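Keeping Rela's Hands Honest

Henrike Lenz starts her mornings on her knees, looking at cables. She looks after a two-armed robot at Jisilton, and she's happy to talk about it for as long as you'll let her.

"The cables tell you how the machine is being treated," she says. "If a loop has gone tight, somebody raised the arms too far the day before and I want to know why!"

The robot is called Rela, and her routine for it hasn't changed much since August. Cables first, then the bolts on the hub, then the wrists. After that she powers up and sends both hands to the ready pose, fingers up and spread, and listens.

"You really do listen. A healthy finger makes a soft little whir. A dry one ticks, and once you've heard that tick you hear it in your sleep."

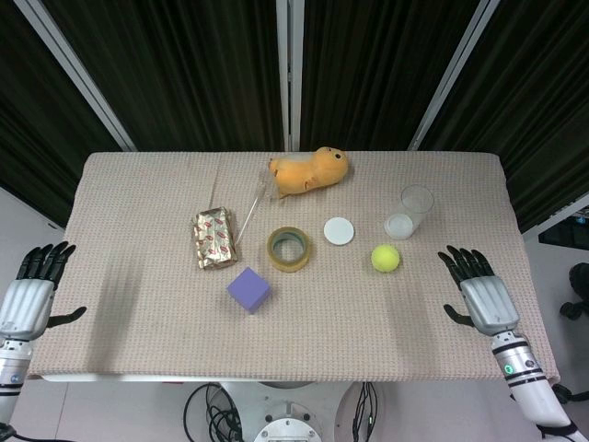 Her favorite job is finger calibration. Each finger is opened and closed 200 times while the software compares where it should be with where it ended up. When the drift gets too big, she takes off the shell and adjusts the tendon with a small hex key (she owns 8 of them, and guards them closely). The log had reached entry 1524 when we spoke.

"People think the arms are the hard part, but arms are easy! Thumbs are hard. The thumb goes sideways, it curls, it takes the load on nearly every grip. I've changed the left one twice and I learned something both times."

She learned the work from Howard Treloar, who wrote the first service notes. They run to 54 pages, and her own additions are penciled in the margins.

"Howard wrote 'snug' next to one of the screws. Snug! I spent a week finding out what snug meant to Howard. Now there's a torque value next to it."

Next on her list is a new set of fingertip pads. She has already cleared an afternoon to fit them, starting with the right hand.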